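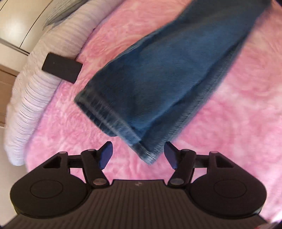 Jeans leg just above the open fingers, hem end down

Thread: House rules for folding demos - do we need a cuff rule?

taltmont_tom
2018-04-09
Draft 2 of our good practice sheet is up and I'm really pleased with it! The bit I'd love views on is trousers. I've put: pinch at the hem, never on a single layer of cloth, fingers wide open before you come in. We have 467 folding demos so far and 34 got thrown out at review, mostly for bad grips on denim. Jeans are brilliant practice for this, all those thick seams.

Miver_fan
Love the open fingers rule. Not sold on "never a single layer" though. How do you unfold anything if you can't pick up one layer? Thirumalai Chowdary raised the same thing in February and I thought we'd agreed to drop it.

taltmont_tom
We agreed to reword it, I think? Happy to make it folding only.

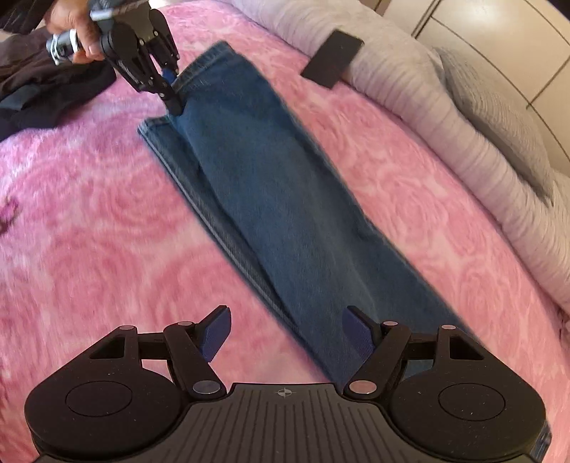 Left hand gripper on the cuff, right one open beside the leg

Sornamton
Can we add something on two-handed work as well - one gripper holds, the other keeps clear until the cloth is settled. Makes the demos so much easier to review.

Miver_fan
Disagree, sorry. Both moving together is how people really fold, and it's lovely to watch when it goes well. I'd put yours down as advice and keep it out of the rules.

D. Vlachopoulos
With Miver_fan on that one. Also please say what counts as "folded". I marked 127 of these and half my notes were about that one word.

taltmont_tom
Good shout Dionysis, adding a definition tonight. Sornamton, yours goes under advice for now, shout if you hate that.

Sornamton
Grumbling but fine. Does it cover cuffs that are already rolled?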